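Towels stiff and not absorbing after moving to a hard water area
Laundry & Fabric Care > Towels and bedding

Lucero Espinoza
Posted in August, 3 replies

We moved in the spring and our cotton terry towels have gone stiff. They dry like cardboard on the line, and water beads on the surface for a second or two before soaking in. They were fine at the old house.

Details:

Front loader, Duletti, nine years old, moved with us.
Liquid detergent, filled to the top line on the cap.
Fabric softener every load.
Warm wash (the panel says 104 F), normal cycle, 49 minutes.
Line dried. No dryer at present.
The city water report gives hardness as 129 mg/L as calcium carbonate for our zone.

I have tried one load with a cup of white vinegar in the softener drawer. Slightly better, then back to stiff after the next wash. Is this the water, the detergent or the machine? I would like to fix the towels I have before buying new ones. A set of bath sheets in the weight I like is $87 and I need three sets.

Duarte Godinho
Top contributor

Three separate causes are likely here, and they add up.

1. Softener. Liquid softener leaves a coating of cationic surfactant on the fiber. It feels smooth at first, but the coating slows water uptake. The beading you describe is typical. Stop using it on towels altogether.

2. Excess detergent. The top line on the cap is for a large, heavily soiled load. Your water is at the low end of "hard," so you need somewhat more than the soft water dose but nowhere near the maximum. Whatever does not rinse out dries in the loops.

3. Line drying in still air. Terry loops that dry without movement set in whatever position they were in. This happens with clean towels and soft water too.

To strip the residue out of the existing towels:

Step 1. Sort out the towels and do them alone, half a drum at most. Shake each one open before it goes in. A towel that goes in bunched up rinses poorly in the middle. 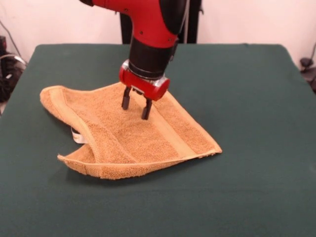
Step 2. Run the hottest cycle the care label allows, 140 F for most white cotton, with no detergent and no softener. Look through the door during the first rinse. Suds at that point mean old detergent is coming out.

Step 3. Repeat with half a dose of powder detergent and half a cup of washing soda. Do not use washing soda on wool or silk if anything else has found its way into the load.

Step 4. Add an extra rinse. On most front loaders it is a separate button or an option under the cycle menu.

Step 5. Spin at full speed, then snap each towel hard a few times before hanging it. Snap again when it is nearly dry.

Check the result with a drop test. Lay a dry towel on a counter, put a few drops of water on it from a spoon, and watch. The drops should go in at once. If they sit on top, repeat steps 2 to 4.

Pay attention to the border as well. The flat woven band is a different structure from the looped part and usually shrinks by a different amount, so after a hot wash it may pucker and pull the end of the towel out of square.

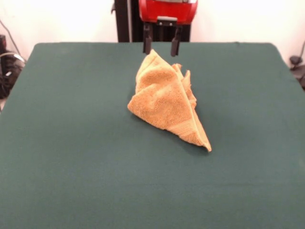
Pull the band straight by hand while the towel is damp, working from the center out to each side. Once it has dried puckered, it needs a steam iron on the band only. Keep the iron off the loops — it flattens them and you lose the pile.

As for vinegar, it dissolves mineral scale but does little against softener. That matches what you saw. Some washer manufacturers also advise against regular use on account of the rubber seals, so check your manual.

Inês Baretto-style soaking in the tub is not needed at your hardness level.

Inês Barreto

My name is spelled with two r's and one t, Duarte, and I stand by the tub for anyone whose washer will not go above 104 F. Hot tap water, washing soda, four hours, then a plain rinse cycle.

Also clean the detergent drawer and the door seal. I had the same complaint with a Matos front loader, and the softener compartment had a layer of gel in it that was feeding into every rinse, including loads where I had added none.

Ismail El Idrissi

just buy a dryer. ten minutes on low at the end and they are soft, line for the rest

Lucero Espinoza
Original poster

Ran steps 1 to 5 on Saturday with four bath towels. There were plenty of suds in the first rinse with no detergent added. Drop test passes on three of the four; the fourth is the oldest and is going through again tonight. The softener compartment did have gel in it. I am now dosing to the lowest line and will report back if the stiffness returns.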